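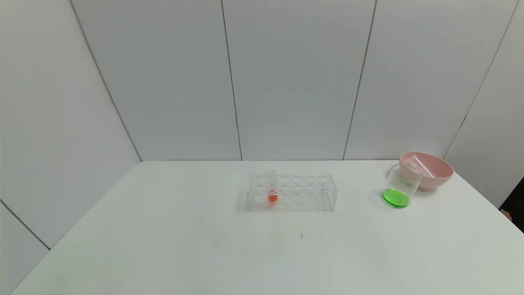
Mixing liquid plant feed in small amounts

A windowsill of seedlings needs very little feed, so it makes sense to mix it as you go. These steps are the ones we use at Sandberg from March onward.

1. Fill a bottle with 1,000 ml of tap water and let it stand overnight.
2. Add 2 ml of concentrate. Check your own label first – strengths vary a lot.
3. Cap the bottle and turn it over a few times. Don't shake it, or you will be reading the level through foam.
4. Pour off what you need for one tray. A tray of 70 plugs takes roughly 126 ml.
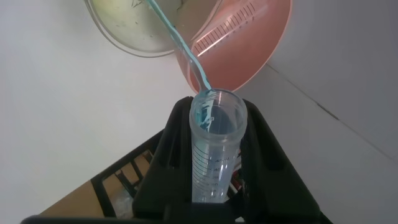

Pouring from a measuring cup into a conical tube.

5. Water at the base of the plants and keep the leaves dry.
6. Label any leftover feed and store it out of the light.

Skip a week if the leaf tips go brown.

Notes by Taras Nazarenko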